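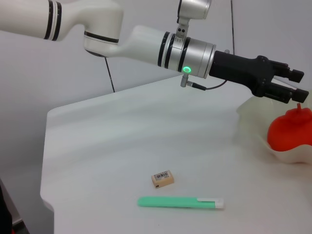 Kikberg Water Users' Group
Minutes of the March meeting

Opened 7 p.m. Kurniawati Ismail in the chair, Tõnu Liepiņa taking minutes. Minutes of the previous meeting accepted with one correction: the Pelupessy valve is on the east line.

1. Supply pressure
Readings at the Zikillow standpipe remain at 40 psi with the lower line open and 80 psi with it closed. T. Liepiņa suspects the reducing valve at the junction. Agreed to isolate and strip the valve before the irrigation season. Spare diaphragm already in stock.

2. Meters
Meter 4 has not registered since the freeze. Members on that branch will be billed at last year's volume – no objections. Replacement to be ordered from Stamomus, same thread size as existing.

3. Pelupessy ditch
Silt has reached the lower edge of the culvert. K. Ismail to ask the county whether a permit is needed for hand clearing. Item carried over.

4. Rates
Proposal to charge by volume only, dropping the flat connection fee. Discussion was long. Vote deferred until the meter question is settled.

5. Other business
Gate key for the pump house to be copied. Next meeting on a Wednesday, same time.

Closed 8:40 p.m.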